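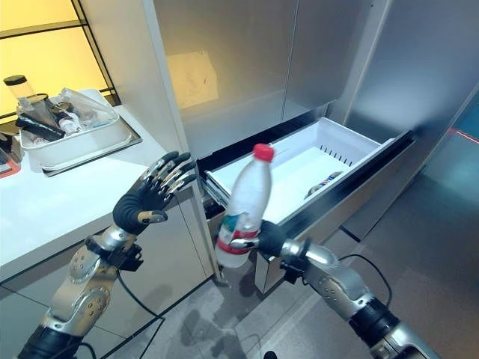 4.2 Drawers and the Problem of Depth

Households treat the shelves of a refrigerator as a place for food and the bottom freezer drawer as a place for decisions they would like to postpone. Our diary data bear this out. Participants in the Virkham sample could usually name what stood on the upper shelves without opening a door. Asked about the drawer, they offered categories ("peas, probably") or changed the subject.

Salazar's earlier work on pantry recall put this down to visibility, and we see no reason to quarrel with her. A pull-out drawer is viewed from above, so whatever went in last becomes the ceiling under which everything else lives. The front is the privileged spot. Small wrapped items collect there, within reach of someone who has opened the drawer only a little way and would prefer not to be heard doing it.

Figure 3. Bottom freezer drawer pulled out, with the white bin visible inside and a small wrapped item near the front. The water bottle is upright in front of the open drawer; the counter with its tray is at left.

The bin in Figure 3 has a row of small vertical slots along its far wall. Several participants with slotted bins believed the slots were meant to take dividers. None owned a divider. One had bought a set from Vainio, found it did not fit, and stored it in the drawer.

Bottles gave us more trouble. The coding scheme we inherited from the Miravthorpe study has 250 item codes, including separate ones for crushed and cubed ice, and makes no provision for a bottle of water that is out of the refrigerator but plainly has something to do with it. Our 2 coders disagreed about such bottles more than about any other object. We finally settled on "in transit," a code that commits us to very little and was afterward applied to a great many things.

The counter beside the appliance deserves a word. Trays there, sometimes set one on top of another, worked as a waiting room. Containers, bags and utensils were put down "for a minute," a unit of time that in the Wukcombe diaries ran from breakfast to the following November. We coded tray contents separately from drawer contents, although participants themselves made no such distinction and found ours a little fussy.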